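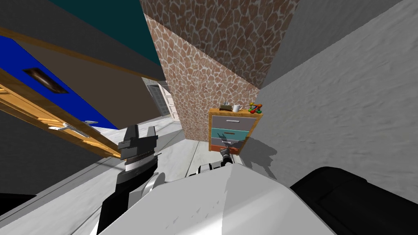 The drawer run at Kultness failed in December, and most of what has been said about it since has been about the wrong thing. I work on the evaluation side. My job is to read the logs after the controls people have finished with them. I think we are making a mistake in how we talk about this failure, and I want to set out why before the next version goes out.

The facts are short. The task was to open a drawer in a small chest in a simulated room, using a two-armed robot on a mobile base. The controller, which we call Sirano, had passed that task 2626 times out of 2777 in our own test set. We then gave it to Hajnalka Juhász at Lovel, who tests other people's controllers for a living, and she ran it in her rooms with her settings. Within the first afternoon she had a run in which the robot's base was no longer level, the right arm was still reaching for the chest, and the status line said the task was proceeding normally.

It said that for 4 minutes. The arm kept making small corrections toward a drawer. Each correction was sensible if you assumed the floor was flat under the robot. The base had pitched over and the controller did not have a rule that said to stop when that happens. It had a tilt reading. The reading was in the log, correct to two decimal places, the whole time. No part of the system that decides whether to keep moving was connected to it.

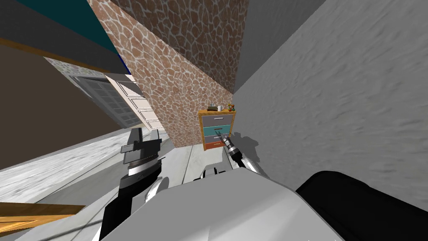
The reply from our side was that a simulated robot cannot hurt anyone. The room is made of textures. If a gripper pushes through a drawer front, you reset and go again. Waqas Satti, who wrote a good part of the arm code and whose work I respect, put it in the project thread this way: "We would never ship without a tilt cutoff on the hardware, so why are we treating this as a safety report?"

I understand the argument and I don't accept it. The cutoff on the hardware is a separate piece, made by a separate supplier, and it cuts motor power. It is a good thing to have. But the controller has been trained and tuned for months in a place where falling over costs it nothing except the time left in the run. It has learned to keep reaching. When the hardware cutoff trips, the arm will be wherever that habit has put it, and if somebody clears the fault and restarts, the habit starts again too.

Anyone who has worked near machines will know the pattern. A guard is fitted at the end of the line and everyone upstream starts to count on it. Then one day the guard is off for service, or set too loose, and you find out how much was leaning on it. I spent two years at a packaging plant before this job and saw it with a plain conveyor. The conveyor had no learned behavior at all. A jam sensor got dirty, and the feeder kept feeding because stopping had always been the sensor's business.

There is also the matter of how we count. Our score for the drawer task has two results, opened and not opened. A run in which the robot misses the handle and waits goes in the same column as a run in which the robot tips and keeps driving its arm at furniture. To me those are very different events. The first is a robot that is not good enough yet. The second is a robot that has lost track of its own body and has not noticed. I went back through our 151 failures with that in mind, and the logs would let us sort them in a day. We have never asked for it to be done. 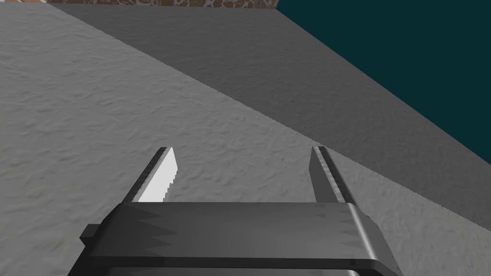 Juhász's report asks for a third column, which she calls "unsafe continuation." Kozma, the group that maintains the task set, has said it will consider this for a later release but that changing the scoring now would make old results hard to compare. That is true. Old results would be hard to compare. I would still make the change, and publish both scores side by side for as long as people need the old one.

For our part I have asked for two things. The tilt reading should go into the stop logic in simulation, with the same limit we use on the hardware, so that a run ends when the real robot would have been shut down. And a run that ends that way should be logged under its own name and read by a person. Satti has agreed to the first. He thinks the second will bury us in reports, and he may be right for a few weeks.

Our pass rate will probably drop when the new limit goes in, and someone will have to explain that to the people who pay for the work. I have offered to write that note.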